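Burketitz Publishes Results of Household Chore Trials for Two-Armed Machines

Study of 300 tasks finds machines ready for some tabletop work, not yet ready for a whole home 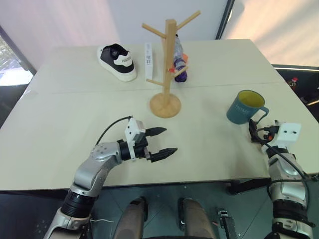
BRÅTEN, June 9, 2025. Burketitz, a testing firm that studies automation in homes and small shops, today released the results of its first full round of chore trials. The report, titled "Can It Do the Chores Yet?", covers 300 tasks taken from ordinary housework and from the back rooms of small stores. Each task was tried many times, under changing conditions, with two-armed machines running the Rullora control software.

The short answer in the report is that machines can now do a fair number of chores when the objects are in reach, the light is good and there is no hurry. They cannot yet be left alone to run a kitchen, a laundry room or a stockroom.

What was tested

Tasks were grouped by the kind of handling they call for. The simplest group covers picking up a single rigid object and setting it down somewhere else. The next covers placing, where the object has to end up in a certain position, such as a mug hung by its handle on a mug tree or a pair of shoes lined up side by side. Further groups cover opening and closing, folding, wiping, pouring, and sorting mixed goods into bins.

All objects were bought in regular stores and used as sold. Burketitz did not add markers or special grips to any of them. Testers moved the objects between attempts, so the machine could not succeed by repeating one stored motion.

An attempt was scored as a success only if the task was finished without human help and without dropping or damaging anything. Slow attempts counted as successes if they were finished within the time limit, which was set at 7 times what an adult needed for the same job.

Main findings

Picking and moving rigid objects was the strongest group. Boxes, mugs, bottles and shoes were handled well from most starting positions. Failures in this group came mainly when objects stood close together and the gripper had to reach past one to get to another.

Placing was less reliable. Hanging a mug is a good example of the difference. Gripping the mug gave little trouble, but the handle must be turned the right way and brought over a narrow branch at an angle, and small errors at the start of the motion were often too large by the end of it. Results improved when one arm held the stand steady and the other did the hanging. They dropped again when the nearest branches were already taken.

Soft and folding items remain difficult. Towels could be folded in half with fair results, but shirts could not be folded to a standard that testers would accept in a store display. Umbrellas were among the lowest scoring items in the whole study. Machines could pick up a closed umbrella and move it, but closing an open one and fastening the strap was rarely completed.

Wiping flat surfaces went well. Wiping around objects that were standing on the surface did not, and in many attempts the machine left a wide untouched margin around each item.

In the shop-floor tasks, restocking an open shelf with boxed goods scored close to the level a small store would need. Sorting returned goods scored much lower, mostly on account of torn packaging and loose parts.

Speed

Speed is still a clear limit. In most groups the machine took several times as long as a person, and much of that time was spent pausing before contact. The report notes that this may matter less at night or in an empty house, and that it matters a good deal in a store during opening hours.

What the results mean for buyers

Burketitz does not recommend a purchase on the basis of this report alone. Small stores with steady, repeated shelf work may find a supervised trial worthwhile. Households should expect a machine that can tidy a table or load a rack while someone is nearby, and should not expect it to deal with stairs, pets, wet floors or closets.

The study did not test safety around children, and no claim is made on that subject. It also did not test machines that move from room to room. All work was done at a fixed station, and results should not be carried over to mobile machines.

Next steps

A second round of trials begins in July and will be run together with Vultimum, a supplier of shelving and storage fittings for small retailers. The new round will place more weight on soft goods and on tasks made up of several steps in a row, such as clearing a table, sorting what was on it and putting each thing where it belongs. The scoring rules will stay the same so that the two rounds can be compared.

The full report, the task list and the scoring rules are available from Burketitz at no charge. Stores that wish to suggest tasks for the second round may send them in writing to the Bråten office. Suggestions should name the objects involved, the space available and how long the job usually takes a person.

About Burketitz

Burketitz tests automated equipment for use in homes, small shops and light warehouse work. The firm has 2000 square feet of test space in Bråten and keeps a stock of 3000 everyday objects for use in its trials. It does not make or sell machines.

Media contact: Press Office, Burketitz, Bråten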